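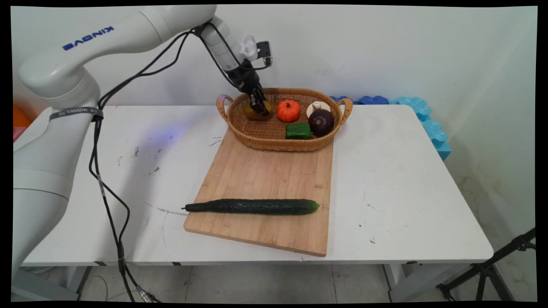 Onions don't go in with pears, said one regular at the Navonden produce swap on Wed 2 November, and she wanted it put in writing. Pears go soft, onions sprout, everybody loses. She was overruled, for now.

The swap is back for the cold months and the baskets are mixed again. One wicker basket per household, whatever fits in it, five or six things usually. Pear, pumpkin, mushroom, onion, green pepper was a popular lineup this week. Small pumpkins especially. Everybody's got small pumpkins.

Doors opened late (key trouble, again) at the old Drunex showroom on the canal side. By closing, 82 baskets had gone out. Last year's opener did 65, so up, and that with rain most of the afternoon and the number 4 bus not running past the bridge.

How it works, for those who missed the spring notice. Bring what you have too much of. Leave it at the long table by the door. Take a basket home, bring the basket back. The last part is where things have slipped – the swap started out with 569 baskets, bought as a job lot from Wodness when the garden store closed its gift department, and a good many are sitting in people's kitchens holding mail. Bring them back please. Cord-wrapped handles, plain handles, broken handles, doesn't matter. Malinowski, the upholstery shop on the corner, will rewrap loose handles at no charge untill January.

On the onion question. The sign-up sheet had a column for comments and most of them were on this. Some want two baskets per household, one for fruit and one for the rest. Others say that's double the baskets to lose. One suggestion was paper bags for the onions and leave it at that. Another was just eat the pear first. The mixed basket stays through November, then there's a show of hands.

Mushrooms got complaints too. They bruise under anything heavier, and a pumpkin is heavier. Packers are now asked to put them in last and at the side or on top, not under the peppers. Wipe them, don't wash them. Anything washed should be dried before it comes in, wet greens from last season ruined the lining in a whole stack of baskets and the smell hung around for weeks.

Also new, a cutting board table. Bring a squash too big for one family and it'll be halved or quartered for you on the spot. Bamboo boards have been donated, knives have not, so the knives are on loan and go home with their owner at the end. Do not bring your own knife, the insurance is firm on that. Cut squash should be used in a few days or frozen.

Still wanted – carrots, beets, any kind of cabbage. Not wanted – more zucchini. There is a crate of it left over from Wednesday free to anyone with a car. Windfall apples are fine if the bad ones are picked out first. Home canned goods can't be taken, sorry, and no eggs this time either.

The flyer run was 1,000 copies and most have gone, a few are left at the libary desk and at Malinowski. The flyer has the wrong closing time on it. It says 7, it's 6. Packing stops at 5:30 so don't cut it close.

Next swap is in two weeks, same room, side entrance while the front step is being fixed. Parking behind the building only, the canal side is for unloading. Baskets can be dropped off any morning before then, in the blue bin inside the side door.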